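How to Set Up a Robot Arm Demonstration for an Open Day

Updated January 2024

This page covers how to run a tabletop robot arm demonstration for visitors. It is based on the open days we hold at the Irkley workshop, where the arm handles toy kitchen items on a table. The same steps work for a school visit or a library event. You need one arm, one table, one operator and one person to talk to the visitors. Do not try to combine the last two jobs.

Before the day

Choose a task that people can follow without an explanation. Picking up a bottle and setting it on a plate is a good one. Sorting screws is not, as most visitors cannot see the screws from where they stand.

Pick your objects early and practice with the same ones you will show. A toy that looks almost the same as another can be a different weight or have a slicker surface, and the grip you tuned will not hold. Keep a second copy of anything small. Fruit gets carried off.

Write the task down in one sentence and tape it to the front of the table. Ours says "The arm will move the bottle to the plate." Visitors read it while they wait and ask better questions.

Laying out the table

Clear the table and wipe it. Mark the reach of the arm with low-tack tape, then place everything the arm has to touch well inside the tape. Items that are only there to fill out the kitchen can go farther away.

Put tall items where the arm does not have to pass over them on its way to the pick. If that cannot be avoided, run the path at low speed with the gripper closed and check the clearance at the tightest point. Check it again with the gripper open.

Leave space around each object you plan to pick. The fingers need room on both sides, and a pan handle in the wrong place will stop them.

Check the cables last. Move every joint through the range it will use and watch for a loop that pulls tight or catches on something. Fix this before the doors open. It is slow work with people watching.

Marking the visitor line

Tape a line on the floor at a distance the arm cannot reach at full stretch. We use a rope as well, on two stands, because people step over tape. Children should be at the front. Put the stop button on the operator's side and test it before each group comes in.

Running the session

1. Let the group settle behind the line. Tell them what the arm is going to do and where to look.

2. Point out the stop button and press it once with the arm moving slowly, so they see what it does. Reset and return to the start position.

3. Run the pick one time without talking. Most people would like to watch first.

4. Run it again and talk through it. Say when the arm is approaching, when the fingers are closing and when it is about to lift.

5. Ask a visitor to choose the next object. Offer two choices, both of which you have practiced.

6. Take questions with the arm parked.
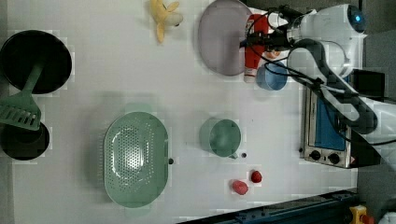
The gripper at the red bottle, with the plate and cup close by.

We allow nine minutes for each group. This includes questions. If a group is large, split it and run the session twice.

If the pick fails

Missed picks will happen. Stop, say that it missed, and move the arm back to the start position. Do not reach in to straighten the object until the operator has called the arm stopped.

If the object slides away as the fingers close, the approach is off to one side. Move the object back to its mark and try again. If it slips during the lift, wipe the finger pads and the object.

After two misses in a row, switch to an easier object. You can go back to the first one with the next group.

Questions you will get

Is it doing this by itself? Answer for the setup you are using that day. If an operator is guiding the arm, say so and show people the controls. If it is running saved motions, move the object a little and let them see what happens.

How strong is it? Give the payload from the manual for your arm. Do not let anyone test it by hand.

Can I try? At Irkley we allow this only in the March session, when there is a second operator at the stop button.

Packing up

Park the arm, power it down and then remove the objects. Count the small toys back into the box. Write down any object that gave trouble and put the note in the box with them. Leave the tape marks on the table if you are running again the next day.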